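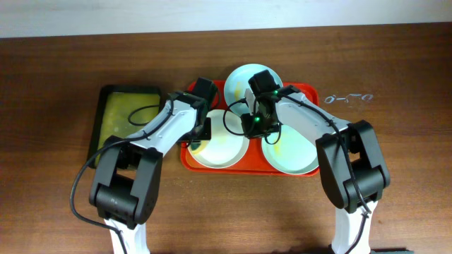 Three plates on the red tray, each with a little yellow left on it.

How to Get Turmeric Stains Out of Almost Anything

I cook with turmeric at least 4 nights a week, and I love it to bits, but it will color anything that sits still long enough! Cotton napkins, plastic tubs, the grout behind my stove – I've cleaned it off all of them, and most of it is easier than you'd think.

Start with cloth. Scrape off any solids with a spoon, then run cold water through the back of the stain. Work in a small squirt of dish soap with your fingers, wait 15 minutes and rinse. Don't put it in the dryer yet, even if it looks fine. Hang it outside in full sun while it's still damp. Sunlight fades turmeric like magic (a Sunday morning in August did more for my Vikura tablecloth than two rounds in the machine).

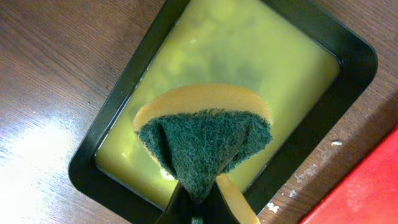
Plastic tubs take longer. Mix two spoonfuls of baking soda with just enough water to make a paste, spread it over the yellow parts and leave it overnight. Wash as usual the next day, then put the tub on a sunny windowsill. My old Azimi lunch box needed three days up there and came back so close to clear that I showed it to everyone in the house.

For grout, use the same paste and an old toothbrush, in small circles. Skip this on marble or any soft stone, and try a hidden corner first on painted walls.

Glazed dishes are the easy part – hot water, soap, a soft sponge, done. 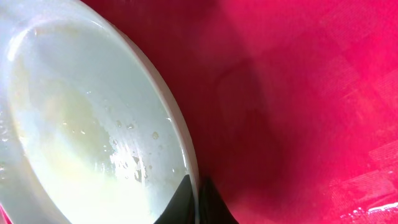 White bowl with a milky film on the inside.

If a faint ring stays behind on a dish, rub it with a bit of the paste and rinse well. Wooden spoons keep some color for good, and I've grown quite fond of mine that way.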